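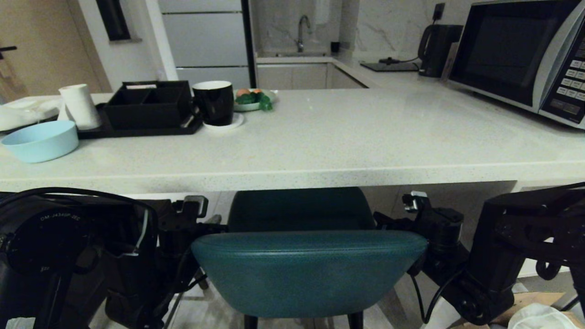 A black mug on a small white saucer, beside a black tray.

How Does a School Decide What You Learn?

Have you ever sat in class and wondered, "Who chose this?" Maybe it was a morning about fractions, or a long week about rivers. Somebody had to decide that children of your age should learn fractions and rivers, and in which order. This page explains how it is done. At the end there are some words to remember and a thing you can try at home.

The big plan

Every school has a big plan for learning. The plan has a long name: curriculum. You say it like this: kuh-RIK-yuh-lum. It comes from an old Latin word that means a race or a running course. I like this, because a school year is also a kind of course. You start at one place and you come to another place, and there are many turns on the way.

The curriculum tells what children should know and be able to do when a school year is over. It can say, for example, "Children can read a map with symbols" or "Children can write a letter to a person they do not know." It does not tell what will happen in your classroom at ten o'clock tomorrow. For this the teacher makes a smaller plan.

Who writes it?

In most countries the big plan is written by many people together. Some of them are teachers. Some have studied one subject for a very long time, like history or biology. Others know much about how children grow and how the brain remembers.

They do not always agree! One person wants more music. Another person wants more science, and asks which lessons should become shorter so there is room. The day has only so many hours, and children also need to eat lunch and run outside. So the writers must choose, and it is not easy to choose. It can take years before a new plan is ready.

When it is ready, it goes to the schools. Some places have the same plan for the whole country. In other places each state or each town can change parts of it.

Two towns, two ways

Let us look at two schools. One is in Brevby, a small town by the sea with 1,239 people. The school there has 40 children. The other is in Otwood, and it has 339 children, so it is a much bigger school.

Both schools have the same sentence in their plan: "Children learn how living things depend on each other."

In Brevby the children go down to the shore at low tide. They look under the stones for crabs and small snails, and they write in a notebook what they find. Back in class they talk about who eats whom. Because the school is so small, children of different ages go together, and the older ones help the younger ones to spell the names.

In Otwood there is no sea. The children there have a long hedge behind the gym, and they study the birds and insects that live in it. Each class has its own piece of the hedge. They put all the results together on one wall in the hallway.

The children in Brevby know more about crabs now, and the children in Otwood know more about beetles. But both have learned the thing from the sentence. A teacher can use the place where the school is, and still follow the big plan.

The teacher's small plan

A small plan for one lesson is called a lesson plan. Your teacher maybe writes it on paper, or on a computer, or keeps most of it in the head after many years of work. These are questions that a teacher often thinks about:

What do the children know already?
What is the one new thing today?
What will we do first, and what after?
How will I see if they have understood?
What do I do with the ones who finish early?

The fourth question is very important. It is the reason why your teacher walks between the desks and looks at your work, or asks you to hold up your answer on a small board. If many children have it wrong, the teacher knows that the explanation must come one more time, in a different way. Then the plan for tomorrow changes too. A lesson plan is made in pencil, as my own teacher used to say — you can always erase a part of it.

Why do we learn the same thing again?

Perhaps you have noticed that some subjects come back. You had plants when you were six, and now you have plants again. Did they forget that you did it already?

No, they did it with purpose. The first time, you learned that a plant needs water and light. The next time, you learn how water goes up in the stem. Later you will learn what happens inside the leaf. This is called a spiral curriculum, after the shape of a spiral staircase. When you walk up such a staircase you come again and again to the same side of the tower, but each time you are higher and can see farther.

It is also good for your memory. The brain keeps things better when it meets them again after some time has passed.

Can children help to decide?

Yes, sometimes. In many schools the teacher lets the class choose between topics, or choose how to show what they have learned. One child makes a poster and another makes a little play. Some schools also have a student council where you can bring an idea. If you have an idea, it helps to say why it is good and what the class could learn from it. "It is fun" is a fine reason, but try to find one more.

Words to remember

Curriculum: the big plan for what children learn in school.
Lesson plan: the teacher's small plan for one lesson.
Topic: what a lesson or a group of lessons is about, such as volcanoes.
Spiral curriculum: a plan where topics come back and become deeper.

Try it at home

Choose one thing that you are good at. It can be tying a knot, drawing a horse or making a paper boat. Now make a lesson plan for a person in your family. Write down what they know already, what the new thing is, and the steps. Teach the lesson, and look carefully at where they get stuck. After that, change one step in your plan and teach it to somebody else.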